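Hidano Hand-Held Gripper: Set-up Guide
Section 4. Recording examples
22/01/2024, by Benvinda Cunha
Print this page | E-mail this page

Before you start, the gripper must be paired with the Skulier recorder (Section 3). One session is 200 examples of the same task.

1. Clear the middle of the table. Boxes and tools can stay at the sides.
2. Hold the gripper by the handle and press the button until you hear one beep.
3. Wait two seconds, then move to the object with a calm speed.
4. Close the fingers on the object. With a big round object, put the fingers over the top of it.

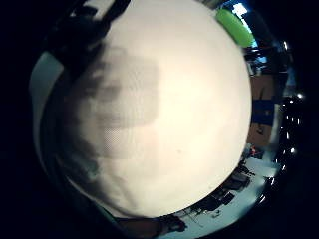 Figure 9. Large round object in the grip, with the room still in view at the right side.

5. Lift, place, and open the fingers fully. Press the button again.

Note: A big object can hide most of the view. Such an example is still valid, please do not delete it. The model needs also these.

Caution: Do not turn the wrist fast while recording. The tracking can be lost and the example must be repeated.

6. After the session, copy the files to the Neves folder. Our first set has 1,010 examples and the copy took roughly 9 minutes.

Related items
Section 3. Pairing the recorder
Section 5. Checking the files in Plustberg
Change list, December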